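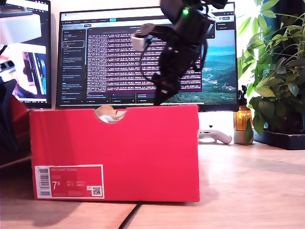
La segunda vida de la caja de zapatos: informe del proyecto de aula

Inicio | Proyectos | Talleres | Memorias | Contacto
Última actualización: junio

1. De dónde sale la idea

Cuando empezamos la asignatura de Diseño de Envases nos pidieron escoger un embalaje corriente, de los que pasan por casa sin que les hagamos mucho caso, y estudiarlo a fondo durante un trimestre. Hubo compañeros que eligieron botellas, hueveras, tubos de pasta de dientes. Yo me quedé con la caja de zapatos, en parte por cariño (mi abuela guardaba en una todas las fotos de la familia, y en otra los botones) y en parte porque tenía varias en el armario y me salía barato el trabajo.

La que más he usado como referencia es una caja roja de cartón, del número 7.5, que ha vivido encima de mi mesa buena parte del curso. Tiene en el frontal una muesca en semicírculo por la que asoma el papel de seda blanco, y abajo a la izquierda lleva la etiqueta con el número, el código de barras y un QR pequeño. Me parece una caja muy bien resuelta, y ya adelanto que le he cogido bastante aprecio.

2. Lo que quería averiguar

Mi pregunta era sencilla: qué hace la gente con la caja cuando los zapatos ya están en el zapatero, y qué detalles del diseño ayudan a que se quede en casa en lugar de acabar en el contenedor azul. Para responderla preparé un cuestionario corto y lo repartí entre vecinos del barrio de Herrera y clientes de la zapatería Zendero, que me dejó poner un montoncito de hojas junto a la caja registradora. Recogí 108 respuestas, bastantes más de las que esperaba, y algunas venían con dibujos y todo.

Además pedí nueve cajas distintas a familiares y compañeros, para comparar cierres, grosores y etiquetas con calma en el taller.

3. Resultados del cuestionario

De las 108 personas, 90 conservan al menos una caja de zapatos en casa. Las usan sobre todo para papeles, cables, fotos, adornos de Navidad y medicinas. Una señora escribió que en la suya guarda «cosas que no son de ningún sitio», y me gustó tanto que lo puse de título en el cartel de la presentación.

Al preguntar por qué guardaron esa caja y tiraron las otras, lo más repetido fue el color. Las cajas de un color vivo se encuentran enseguida en un estante alto, y esto lo comentó gente de edades muy diferentes. Después venía que la tapa siguiera cerrando bien, y en tercer lugar la muesca o el agujero para sacarla de una balda sin tener que abrazarla entera – yo tampoco lo había pensado hasta que me lo explicaron.

4. La etiqueta

A la etiqueta le dediqué más tiempo del previsto. En la tienda hace falta, claro, pero en casa estorba: muchas personas pegan la suya encima o escriben con rotulador donde pueden. Mi propuesta es dejar al lado un recuadro en blanco del mismo tamaño, para apuntar el contenido. Hice una prueba con papel adhesivo blanco y queda discreta. El número también podría ir algo más pequeño, aunque en Zendero me dijeron que ellos lo prefieren grande porque buscan las cajas desde abajo, subidos a media escalera.

5. El prototipo

Con lo aprendido dibujé una caja nueva, a la que llamé Welteder, que se monta sin cola. La plantilla la corté a mano, y me equivoqué dos veces con el sentido de la fibra del cartón (lo cuento por si le sirve a alguien del curso que viene). La imprenta Warketach me hizo un presupuesto orientativo para una tirada de 3,000 unidades, que incluyo en el anexo.

6. Lo que queda pendiente

Me habría gustado probar el apilado con peso durante más semanas, y también preguntar en otras zapaterías. El papel de seda se merece un apartado propio: casi todo el mundo lo tira el primer día, y creo que ahí hay otro trabajo entero. Agradezco a mis compañeros de mesa la paciencia con los recortes de cartón, que han aparecido por el taller hasta la última semana.

Anexos: cuestionario en blanco, plantilla de corte, presupuesto.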